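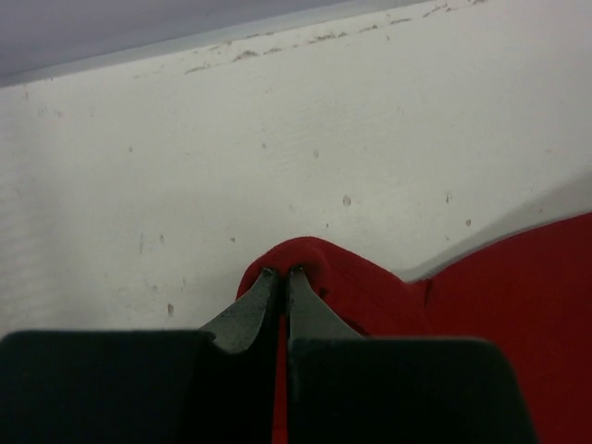
# Friday folding at Calvo Yard

I love a folded pile. There, I've said it! We've had 1,347 pieces of donated cloth and clothing through the sorting room at Zurkthorpe so far, and I still get a small thrill when something crumpled ends up square with its edges lined up. These pages are where I put my favourite bits of the week, and this one belongs to the reds. Red cotton is such a cheerful thing to work with, and it shows every crease and shadow (much better than navy, which hides all its sins until you get it home).

Most of what comes in is everyday stuff: tees, tea towels, the odd pillowcase. We make up bundles of 16 and they go off to the Aninton shop in December, tied with tape and labelled by size. The nice knits get a shelf of their own.
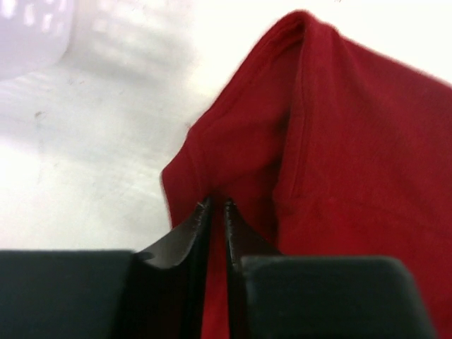
*Deep red with a soft, slightly fuzzy surface and a thin rolled hem at the side. Look at the colour change from the top fold down into the creases!*

I've become a bit of a hem spotter. A hem that rolls tells you the fabric has some life in it, and it usually wants smoothing with the flat of the hand before the first fold goes in. Halima Olatunji taught me to do the smoothing from the middle outwards, and my piles have been straighter ever since. She also folds sleeves in before touching the bottom edge, always, and I've stopped arguing.

## Laying out flat
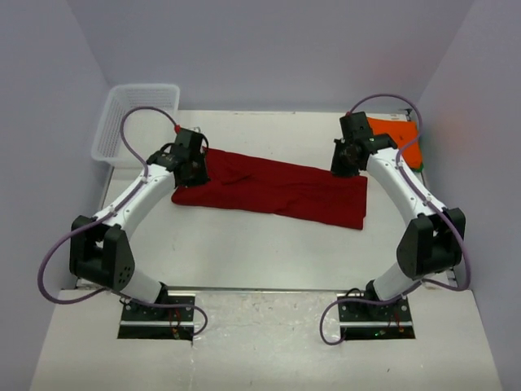 Getting a good flat rectangle is the part I enjoy most, and it's worth taking your time over. Start with the longest edge, get that lying true, and let everything else follow from it. You'll nearly always have a bit of bunching at one end the first time round, and the dark red piece has some at its left, with a fold line running lengthwise and soft wrinkles over the rest. The straight hem at the lower right is a lovely thing to line up against. I adore the bright orange cloth behind it too, those two colours together are like a tin of boiled sweets.

For tees we fold in thirds lengthwise, then in half, then in half again, which gives a bundle that stands up by itself in a crate. Towels are simpler: halves all the way, hem on the inside. If a piece won't sit, shake it out and begin again, it takes seconds.

## Back up for another go

Shaking out is half the fun anyway. I like to hold a shirt up and let it drop before deciding where the first fold should go, and you learn loads about the cut that way: how wide the shoulders are, whether the side seams have twisted in somebody's washing machine, how much weight is in the cloth.

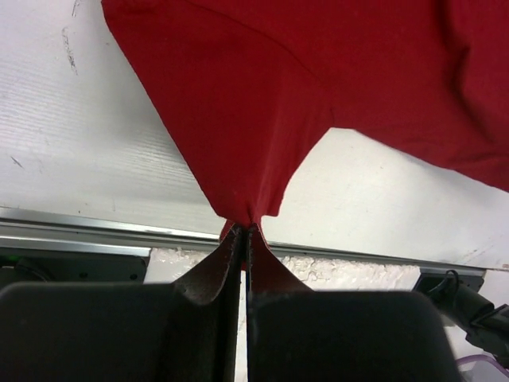

Twisted seams are a nuisance on older tees. My trick is to ignore the seams completely and fold to the shoulders, then tuck whatever sticks out underneath. It looks perfectly tidy from the top and the shop have never complained! Heavier cotton behaves best, thin jersey slides about, and anything with a big stiff print on the front will only fold where the print lets it.

The greens and yellows are up next, 80 pieces of them, including a mustard jumper from the Wivard collection that I'd quite like to keep.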